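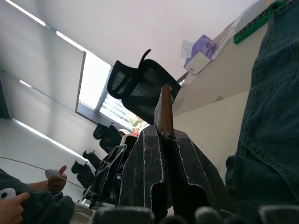
Office chairs near the window.

Adjusting the tilt tension and lumbar height on a mesh-back office chair

These steps apply to chairs with a synchro tilt mechanism and a tension knob under the seat. The Stusari and the older Perden models both fit that description. The Corkirley has a side crank in place of the knob, but the order of work is the same.

Set the seat height first. Feet flat, thighs level with the floor, knees slightly lower than the hips. Every later adjustment depends on this one, and changing it afterward means starting over.

Unlock the tilt. On most chairs the lever is on the left, toward the back of the seat. Push it down and lean back a little to release the catch. If the back does not move, the lock is still under load – lean back harder, then let go slowly.

Turn the tension knob all the way toward minus. Sit back with your arms folded. The chair should recline with almost no effort. Now turn the knob toward plus in steps of 2 full turns, leaning back after each step. Stop when the back holds you upright at rest but gives when you push with your shoulders. Heavier users may need up to 12 turns. Do not force the knob past its stop; the threads are soft and a stripped one cannot be repaired.

Lumbar pad: slide it until the fullest part sits at belt level or slightly above. On the Perden the pad moves in notches and has to be raised on both sides evenly. If it drops during the day, one side has not clicked in.

Headrest, if fitted, comes last. It should touch the back of the head only when you recline.

Check the settings again after two days of normal use. Mesh gives a little under a new load, and the tension often needs another half turn.

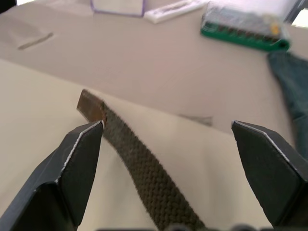
Herrero wrote in to say that the Stusari knob on a chair bought in February turns the other way, with plus to the left, and that the marking is molded on the underside where it can't be read from the seat. Feel for the raised cross before turning. The same applies to replacement knobs sold as spares.

If the back still drops freely with the knob at full plus, the spring has come off its seat. Take the chair out of use and order the whole mechanism.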